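Start Themen Robotik Meinung Archiv Suche

Ein Fehler, den man herumzeigen sollte

Lesezeit: 6 Minuten
Zuletzt aktualisiert: Juni

Der schönste Fehler, den ich in diesem Jahr gesehen habe, dauert 400 Millisekunden. So weit lief bei uns die linke Hand der rechten hinterher, und zwar wochenlang, ohne dass irgendein Prüfskript gemeckert hätte. Die Kurven sahen gut aus, die Videos sahen gut aus, und der Arm auf dem Versuchstisch in Runbridge machte trotzdem mit großer Ruhe und Präzision die Finger zu, bevor überhaupt etwas dazwischen lag.

Ich schreibe das auf, weil ich finde, dass wir in der Robotik viel zu verschämt mit solchen Sachen umgehen. Auf Tagungen laufen Videos, in denen alles klappt. Im Flur danach erzählt man sich dann, was schiefging, und diese Flurgespräche sind fast immer besser als der Vortrag!

Es ging um Kleinkram. Schmuck, Haargummis, Uhrenbänder, lauter Dinge, die in eine flache Ablage sollen und dabei von zwei Greifern gereicht, gehalten oder zurechtgeschoben werden. Vorgemacht wird das von Menschen mit Handgreifern, aufgezeichnet wird beides, Bild und Fingeröffnung, und unser Programm Dredard legt die Spuren von links und rechts übereinander. Danach lernt der Arm daraus.
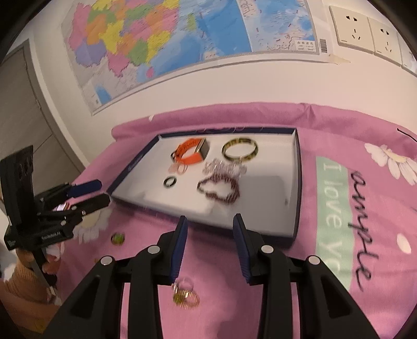
Kleine Gegenstände verzeihen einem zeitlichen Versatz gar nichts, und darum bin ich inzwischen ein richtiger Anhänger von Schmuck als Prüfmaterial geworden. Bei einem Karton darf der zweite Greifer zu spät kommen, der Karton wartet. Ein Ring wartet nicht. Man nehme nur die beiden dünnen Goldringe mit den Steinchen, die unterhalb der Finger verwischt zu sehen sind, und dagegen das Kristallarmband mitten in der Ablage: Das Armband bietet eine Menge Stellen zum Zufassen, bei so einem Ring gibt es herzlich wenige. Wer seine Daten nur mit dem gutmütigen Zeug prüft, bekommt gutmütige Ergebnisse.

Gemerkt haben wir es über einen Umweg. Steinar Sveinbjörnsson hatte am Arm eine Grenze für die Schließkraft gesetzt, eine ziemlich niedrige, und wunderte sich, dass sie nie ansprach. Das klingt nach einer guten Nachricht. Eine Kraftgrenze, die bei solcher Arbeit nie anspricht, heißt aber vermutlich, dass die Finger selten etwas halten. Er sah sich die Läufe einzeln an und fand, dass der Arm »gegriffen« meldete, sobald die Finger die gelernte Öffnung erreicht hatten. Ob ein Armreif dazwischen war oder Luft, spielte für die Meldung keine Rolle.

Damit hatten wir zwei Fehler, die sich gegenseitig deckten. Der Versatz sorgte dafür, dass der Arm zu früh schloss, und die Erfolgsmeldung sorgte dafür, dass es in keiner Tabelle auftauchte. Ich war begeistert. (Steinar war es weniger, er hatte die Tabelle am Vortag verschickt.)

Saimi Niskanen hat dann die Aufnahmen durchgesehen, von Hand, und 52 davon herausgezogen, in denen beide Greifer am selben Gegenstand arbeiten. Nur dort kann man den Versatz mit bloßem Auge erkennen: Der eine lässt los, der andere hat laut Spur noch gar nicht zugefasst, und das Ding hängt für einen Moment an niemandem. Wenn man das einmal gesehen hat, sieht man es überall. Vorher haben wir alle daran vorbeigeschaut, auch ich, und ich halte mich für jemanden, der gern Kurven liest.
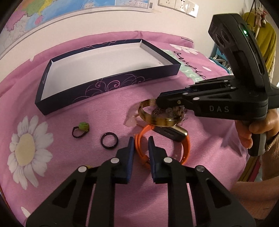 Die Ursache selbst war so banal, wie Ursachen meistens sind. Dredard nahm als Startzeit der linken Spur den Augenblick, in dem die Datei angelegt wurde, als Startzeit der rechten den ersten gültigen Messwert. Bei Väisänen, wo die ersten Versuche liefen, fiel beides praktisch zusammen. Dann zogen wir auf andere Rechner um, das Anlegen der Datei und der erste Messwert rückten auseinander, und keiner von uns hat den Umzug für eine Änderung gehalten, die man prüfen müsste.

Jetzt kommt der Teil, über den man streiten kann. Ich bin der Meinung, dass das eine Sicherheitsfrage war, obwohl kein Mensch auch nur einen blauen Fleck davongetragen hat. Ein Kollege aus Vonddale hat mir dazu geschrieben, ich solle die Kirche im Dorf lassen, ein leerer Griff über einer Tagesdecke sei harmlos. Stimmt, über einer Tagesdecke schon. Aber dieselbe Software, dieselbe Meldung »gegriffen«, und am anderen Ende steht jemand, der sich darauf verlässt, dass die Tasse gehalten wird? Eine falsche Erfolgsmeldung ist das Erste, was ich aus einem solchen System entfernt haben möchte. Lieber ein Arm, der ständig stehen bleibt und fragt.

Und noch etwas habe ich dabei gelernt, was mich wirklich freut: Die verpatzten Aufnahmen sind die wertvollsten! Früher haben wir sie gelöscht. Ring gefallen, Haargummi weggerutscht, weg damit, noch mal von vorn. Heute behalten wir sie und markieren die Stelle, an der es kippt.
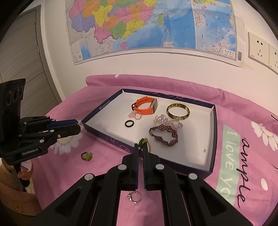 Heft 6 · Seite 52

Was wir geändert haben, passt in wenige Zeilen. Beide Spuren beginnen jetzt mit demselben Ereignis, nämlich einem absichtlichen Zusammentippen der Fingerspitzen, das man im Bild und in den Messwerten findet. Die Meldung »gegriffen« braucht zusätzlich einen Widerstand an den Fingern. Und nach jedem Rechnerwechsel laufen die von Saimi ausgesuchten Aufnahmen noch einmal durch, bevor irgendjemand etwas trainiert.

Das Zusammentippen war übrigens Steinars Idee, und ich gebe zu, dass ich es erst für umständlich hielt. Man vergisst es anfangs dauernd. Inzwischen tippe ich sogar mit der Salatzange.

Ich wünsche mir, dass mehr Gruppen solche Geschichten veröffentlichen, gern kurz, gern ohne Diagramm. Schreibt dazu, wie lange der Fehler unbemerkt blieb und welche Prüfung ihn hätte finden sollen. Unsere alte Fassung von Dredard haben wir aufgehoben, samt Versatz. Wer sie zum Testen der eigenen Prüfskripte haben will, bekommt sie von uns.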